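Watholm Block Cell: Setup and Care FAQ

Maintained by Jiahui Tang. Last revised December 17, 2018.

What does this page cover?

Mounting the board, checking the marker, setting the rod height and routine care of the cell. Motion programs and the Driltar controller have their own pages.

Which board do I use?

The maple one. The older painted boards reflect too much overhead light and the block finder drops yellow pieces on them. Grain, knots and thin dark streaks in the maple are fine. Reject a board that rocks when laid on the perforated table.

How is the board fastened?

With black bolts through to the table. Snug each one by hand first, then go over them again with the short hex key. Do not overtighten – the board will bow and the rod height will be wrong in the middle.

Does the board have to line up with the holes in the table?

The near edge should run parallel to a row of holes. Small errors are taken out by calibration. If the edge is visibly skewed, loosen the bolts and start over.

Where does the marker go?

Flat on the table, just past the right rear corner of the board. Never on the board itself, where blocks get pushed over it. The marker ID for this cell is 51. If the log reports any other ID, someone has swapped cards with the Skukden cell.

How should the blocks be placed before a run?

Group them at the lower left and leave the middle and right side of the board clear. Blocks may sit close together. One block can be set apart near the far edge as the first target.

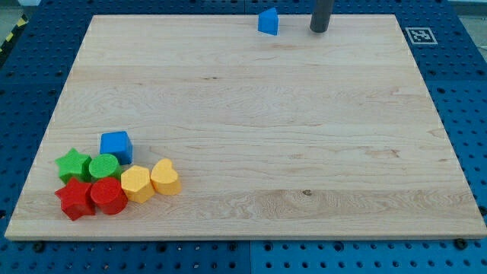 Start layout, with the blue triangular prism as first target.

Does the order inside the group matter?

No. The finder sorts by color and shape. It does need to see the top face of every block, so do not stack them.

How do I set the rod height?

Run routine 936 from the service menu. The rod moves over the board and steps down until you confirm. Use the 8 mm gauge block at the center of the board, then check it again at each corner. If one corner is tight, look for grit under the board before you touch the offset.

The rod stops short or drags. What now?

Check the collar screw first. A loose collar lets the rod creep down during long runs. If the collar is tight, repeat routine 936. If the reading still drifts, take the cell out of service and write it up.

What does fault 355 mean?

Marker not found. Wipe the card with a dry cloth, check that it lies flat and clear the fault. If it comes back, print a new card at full scale on matte stock. Glossy paper causes this fault under the overhead lights.

How do I clean the board?

Dry cloth only. No oil, wax or spray cleaner – any film changes how the blocks slide, and older runs can no longer be compared. Vacuum the table holes when the board is off.

Can I cross the striped tape while the cell is running?

No. Press stop and wait for the drive light to go out.

Where do spare parts come from?

Rods and collars are ordered from Kowalchuk. Blocks and blank boards are in the drawer under the bench. Sepehr Daneshvar keeps the gauge block and signs it out.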